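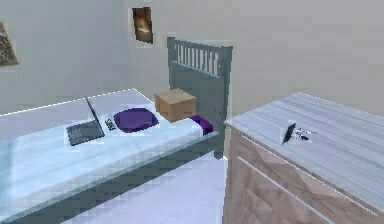
Figure 1. Open laptop on a single bed.

Paste Paper for Handmade Notebooks: Which Cooked Paste Holds a Pattern Best?
Final Project Report, Paper and Book Crafts
Miltness Community College
Submitted 11/17/19

Introduction

I came to paste paper through my grandmother's recipe box, which was covered in a blue, combed paper that I loved as a child and assumed had been bought in a store. When we reached the unit on decorated papers in this course I recognized it right away, and I'm afraid I was a little insufferable for the rest of that class. Paste paper is one of the oldest and friendliest ways of decorating a sheet. You cook a starch paste, stir in some paint, brush it over damp paper, and then drag something through it: a comb, a fork, a piece of notched cardboard, your own fingers. The paste keeps the marks. Once the sheet dries you can cover a book with it, line a box, or cut it up for cards.

My first sheets, made back in May for the sampler assignment, were pretty when wet and disappointing when dry. The lines had slumped and softened, and a few sheets left color on my hands every time I picked them up. So for my final project I wanted to find out whether the paste was to blame, and if so, which paste would give me crisp lines, lie flat, and stand up to being handled as the cover of a notebook that somebody might really carry in a bag.

Background

Most of the instructions I could find call for wheat flour, wheat starch, rice flour, or cornstarch, and almost every one of them says its own choice is best. Some people add methyl cellulose, which is a thickener sold as a powder, and some use it alone. Our course handout suggests all-purpose flour because everybody has it. The video lesson on Skillus, where I took the optional unit on surface design, uses cornstarch and makes it look as easy as frosting a cake. (My cornstarch sheets did not look like frosting on a cake, but I will get to that.)

The one thing all of the sources agree on is that the paste should be cooked, cooled, and pushed through a strainer before any color goes in. I skipped the strainer in May. I would like to apologize to my sampler.

Materials

For the paper I used Orudier drawing paper in the medium weight, which the college store keeps in the flat files near the back. It takes water well and doesn't fall apart when you lift it by the corners. I decorated 38 sheets in all, counting the ones I later threw out.

For paste I tried four kinds: all-purpose flour, wheat starch, rice flour, and cornstarch. I decided to leave methyl cellulose out, partly to keep the project a sensible size and partly from the price.

Color came from ordinary tube acrylics. I stayed with a dark blue and a rusty red for every batch so that I would be judging the pastes and wouldn't be swayed by liking one color more than another. I also had a wide flat brush, a large sponge, a sheet of acrylic to work on, a bucket, newspaper, and a kitchen strainer that will never go back to the kitchen.

My combs were cut from the lids of yogurt tubs. I also borrowed a set of graining combs from the studio cupboard, but they were so stiff that they scraped right down to the paper, and I went back to my lids after the first evening.

The notebooks were sewn with waxed linen thread in a simple five-hole pamphlet stitch, and I pressed them in the Dvořáček press in the binding room. If you haven't used it, please be patient with the handle. It sticks for the first half turn and then lets go all at once.

Cooking the Pastes

I used the same method for each starch as far as I could. I mixed the dry starch with a little cold water until it was smooth, added the rest of the water, and cooked it over medium heat while stirring the whole time. Flour paste thickens slowly and gives you plenty of warning. Wheat starch does nothing for so long that you begin to doubt yourself, and then it turns glossy and heavy in what feels like a single stir. Rice flour was the most pleasant to cook and smelled like breakfast. Cornstarch came together fastest and also scorched fastest, and I made that batch over again.

Each paste went into a bowl with plastic wrap pressed right against the surface so it wouldn't form a skin. I let them cool until the next day, strained them, and thinned them with spoonfuls of water until they brushed on like heavy cream. This step was by feel, and it's the weakest part of my method. A person with more patience than I have would weigh everything. I did weigh one batch of the finished wheat starch paste, which came to 323 grams and covered more paper than I expected, with a good bit left over for gluing.

Decorating

I sponged each sheet with clean water on both sides, smoothed it onto the acrylic, and brushed the colored paste across it one way and then the other. On every sheet I made the same basic pattern first, a set of wavy lines pulled from top to bottom, so that I'd have something fair to compare. Then, if the paste was still workable, I let myself play in the lower corner -- fans, basket weaves, little commas made with a fingertip. Those corners turned out to be useful, too, as they showed how long each paste stayed open for changes.
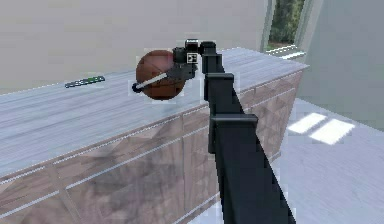 Figure 2. Robotic arm holding a brown ball over a countertop.

The sheets dried face up on newspaper overnight. All of them curled, some of them quite dramatically, and I pressed them between boards the following day with a sheet of baking parchment on each face. I would not leave out the parchment. One red flour sheet is now a permanent part of a pressing board, and I have replaced the board.

Results

Wheat starch gave me the lines I had been hoping for. They stayed sharp at the edges and had a slight ridge you could feel, and the color looked deep where the paste had piled up and almost clear where the comb had passed. It stayed workable long enough for me to change my mind, brush over a pattern, and start again. The dried sheets had a soft sheen and bent around a fold with no cracking that I could find.

Flour paste was a close second, and for the money I think it's hard to complain. The lines were a bit rounder and the color a bit cloudier, as if there were milk in it. Strained flour paste was so much better than my unstrained paste in May that I think half of my original trouble was simply lumps.

Rice flour made lovely, delicate sheets with a fine grain, like very soft sandpaper to look at but smooth to touch. Wide combs worked well in it. Narrow ones didn't, and the lines tended to close up behind the comb. I would use it again for backgrounds or for lining the inside of a cover, where you want something quiet.

Cornstarch was the one I struggled with. It brushed on beautifully, held a crisp pattern while wet, and then dried brittle. When I folded those sheets over the spine, the color flaked along the crease in small chips. I tried it a second time with a thinner coat, which helped, though I still wouldn't choose it for anything that has to bend. For a flat card front it might be perfectly nice.

The Rub Test

To check how well the color stayed put, I rubbed a piece of white cotton cloth over a strip from each batch, first dry and then very slightly damp. Dry, only the cornstarch left a visible mark. Damp, every one of them left something, with rice flour the worst and wheat starch the least. I then brushed a thin coat of clear acrylic medium on a second set of strips, and after that the damp cloth came away nearly clean from all four. A coat of wax, buffed with a rag, did almost as well and felt much nicer in the hand. I have waxed all of my finished notebooks, and my sleeves as well.

The Notebooks

I covered one notebook from each kind of paste and a few more from my favorite sheets. The wheat starch covers went on without any fuss. The flour ones relaxed and stretched when I brushed adhesive on the back, so I learned to give them a minute to finish stretching before laying them down, and after that they behaved. My corners are improving. They are tidy on the last three books and should not be looked at too closely on the first ones.

I carried the blue wheat starch notebook in my backpack while I was writing this report, along with my keys, and it has a scuff on one corner and is otherwise in good shape. The cornstarch notebook lives on a shelf.

What I Would Do Differently

I'd weigh the water. I'd also make all four pastes fresh on the same day, as my rice flour paste was a day older than the others when I used it and that may have been unfair to it. The room was cooler on some evenings than on others, and I noticed the sheets stayed wet longer then, but I didn't write down the temperature and can't say how much it mattered.

I would also like to try mixing starches. Flour with a spoonful or two of wheat starch seems like a sensible, inexpensive middle road, and it's what I plan to cook up over the break. Methyl cellulose is still on my list as well, whenever I can split a jar with a classmate.

Notes for Anyone Borrowing My Samples

The labeled strips are in the gray folder on the shelf by the binding room sink, sorted by paste. The ones with a pencil W on the back are waxed. Please keep the unwaxed strips away from wet hands, and feel free to take any of the loose red scraps in the back pocket -- they make good bookmarks.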